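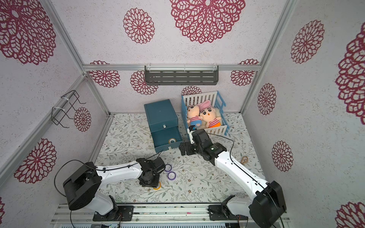 Two-arm cell, drawer and crib layout, arms reaching in

Forum: Cell Setup and Safe Practice
Thread: Floor check before a run – what is your rule?

urmila_r
I'm rewriting the one-page setup sheet for our two-arm cells at Clenham and would like to hear what other shops do. The old sheet has 23 lines and people skip half of them. The cell at the top is typical: a storage box with an open drawer between the arms, a crib with soft toys in it, tape rolls on the floor.

What I have so far:
Operator calls out before enabling motors.
No hands past the mounting rail while either arm is live.
Every object on the floor is on the object list for that session.
Cables checked through the full reach of both arms.
Anything hung on the walls is tied at two points or more.

The third one is where I get pushback. Is a written object list overkill for tabletop work?

gosselin_bench
Not overkill. We had a session in October where a bead string was on the floor and not on the list. Half the operators moved it out of the way and half left it alone. We threw out 12 runs because you couldn't compare them.

Alcides Urrego
I would drop it. If the task is "put the tape in the drawer" then the other stuff is clutter and clutter is fine. You want clutter. Writing down every bracelet takes longer than the run.

gosselin_bench
Clutter is fine if it's the same clutter, or if you know it's different. Nobody here is asking for an essay. Ours is a checkbox sheet.

dagny_st
Agree with the list, but I'd put the cable line first. Look at the left arm in that photo, there is a cable looping off the shoulder. It may be fine, I can't tell from a photo. Our rule is to drive each arm to its four far corners at slow speed before every session and watch the loops the whole way. Takes roughly 3 minutes.

Also what do you do about the drawer? We write down open or closed at start. An open drawer is a different obstacle from a closed one.

urmila_r
Drawer state is not on the sheet. It will be now, thanks. Adding the wrist view from the same setup, since someone will ask what the operator can see.

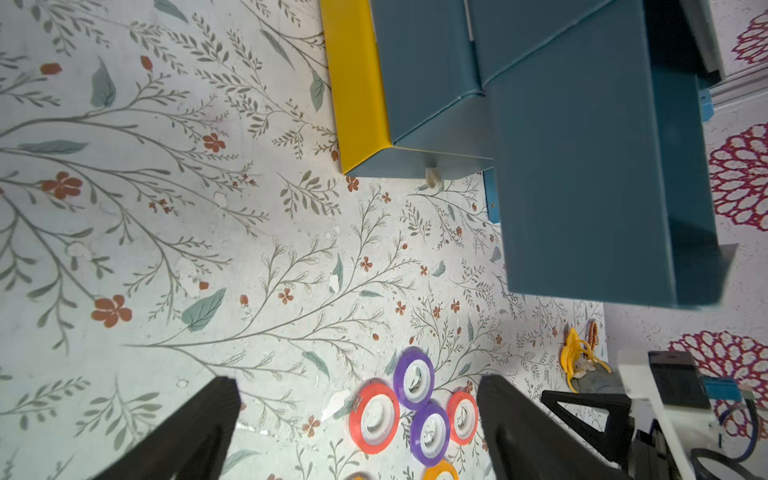

Reply 7 – Lise Desjardins

The wrist view is why I'd keep the object list. Up close you get the tape rolls between the fingers and whatever happens to be next to them, in this case a yellow toy and a beaded string. From there an operator can't tell me if the string belongs. The sheet can.

One disagreement with the draft. "No hands past the rail while live" is too weak. We say motors off, and the person reaching in is the one who turned them off. Otherwise you get two people each thinking the other did it.

Reply 8 – Alcides Urrego

Motors off for every reset would kill our pace. We reset between every run. We use a hold state with the arms parked at the back of their travel.

Reply 9 – Lise Desjardins

A hold state is software. I've seen one drop out after a config change. Small arms or not, your face is right there when you lean in to pick up a tape roll. If pace is the problem, put the switch where the operator can reach it without standing up.

Reply 10 – dagny_st

With Lise on this. Alcides, what does your risk assessment say about it? If the hold state is in there and tested, fine. If it's just how people do it, I'd stop.

Reply 11 – Alcides Urrego

It's in there. Tested when we installed it, not since. I'll bring that up with Maxence. Still think the object list is busywork.

Reply 12 – urmila_r

OK, revised draft:

1. Motors off before reaching in. Same person turns them off and back on.
2. Slow drive to far corners, both arms, watch cables.
3. Object checklist ticked, drawer state marked.
4. Wall fixtures tied at two points or more.
5. Call out, then enable.

I'll print it and tape it to the bench. Does anyone put the floor mat on the checklist too? Ours get swapped between sessions and I'm not sure it's written down anywhere.

Reply 13 – gosselin_bench

Yes, mat and wall covering both. One line each. Write the date you changed it.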